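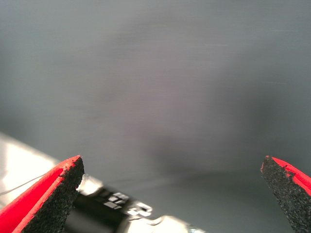 Lammers travel kettle, 26 weeks in

I bought this in November for a walking holiday and I still love it! It holds 500 ml, so two decent mugs, and it boils fast enough that I've stopped wandering off – the old one gave me time to make the bed. The lid clicks shut properly and the handle stays cool.

Grumbles? The lead is a bit short, and the inside needs descaling more often than I'd like (our water is awful). I'd buy it again tomorrow, even at full price.

Wálter Tamayo, 1 June 2019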